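**Tarkia sim kitchen: house rules, the short version**

**Do I have to check the scene before I log a run?**
Yes. Ineke rejected 9 last December for skipping it.

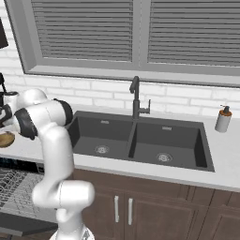

*Arm by the double sink, dishwasher door down.*

**May the arm reach over the sink?**
It may. Rule 3 limits speed there, and simulated crockery gets the same respect as yours. More, if we've seen your kitchen.
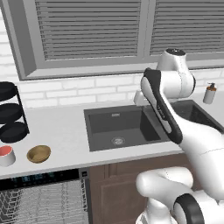
*Hand over the sink, plates in the rack at left.*

**Does the wrist view count as evidence?**
Only with a room view filed beside it. Zeyu has heard your argument.

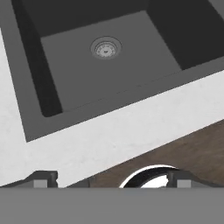

*Basin, drain and both fingers.*

**Who grants exceptions?**
Chaltu Demissie, in writing. She has granted none so far, but her inbox is open.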